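Housekeeping Skills, Unit 4: Small-item storage on dressing tables and desks
Handout for session of Monday, November 6, 2023
Tutor: Mi-kyung Na

1. Scope

This unit covers upright storage of long, light items: hairbrushes, combs, pens, make-up brushes and toothbrushes. Flat storage in drawers is dealt with in Unit 5. Jars and bottles are excluded.

2. Terms

Cup: any open container taller than it is wide, without a lid.
Head: the working end of a brush (bristles, pad or tuft).
Clearance: the gap between the widest part of the item and the rim when the item is lowered in.
Tip load: the sideways push at the rim at which an empty cup falls over.

3. Choice of cup

Mesh cups let air through the wall and are preferred for anything rinsed before storage. Solid cups hold water at the base and must be emptied and wiped. A cup for hairbrushes should be 100 mm high or more. Below that height the handle leans too far and the head carries the cup over with it. Check the rim for burrs by running a folded cloth round it once.

The Vunden and Felau cups in the store cupboard are both suitable. The Junent cup is narrower and is kept for pens only.

4. Orientation

Hairbrushes go in handle first, head up. The bristles stay clear of the base, where dust and loose hair collect, and the head can be seen and gripped without searching. Combs go in teeth inward. Scissors are not stored in open cups in this course, whatever is done at home.

5. Procedure

5.1 Clear the surface and wipe it. Let it dry.
5.2 Place the cup near the middle of the working area for practice. In a real room it goes at the back, on the side of the user's stronger hand.
5.3 Remove hair from the bristles with a tail comb.
5.4 Hold the brush close to the head, bristles facing away from the cup wall.
5.5 Bring the end of the handle over the opening, then lower. Do not drop it from the rim.
5.6 Let go only when the handle has reached the base.

Most errors occur at 5.5. The handle end catches the rim and the cup slides. Steady the cup with the free hand, or use a heavier one – a cup under 20 g is not acceptable for assessment.

6. Capacity

One large brush and two combs per cup. Kaiwen Lu's notes from last year allow a second brush if the heads face opposite ways. This remains permitted, provided that either brush can be lifted out without moving the other.

7. Before next session

Read Kourkoulas, chapter 19, on drawer dividers. Bring one brush and one cup from home. The written exercise is due in December.

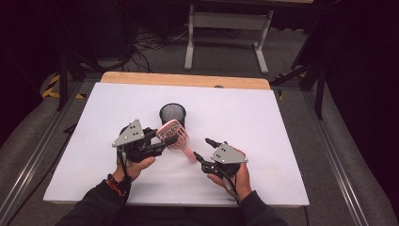
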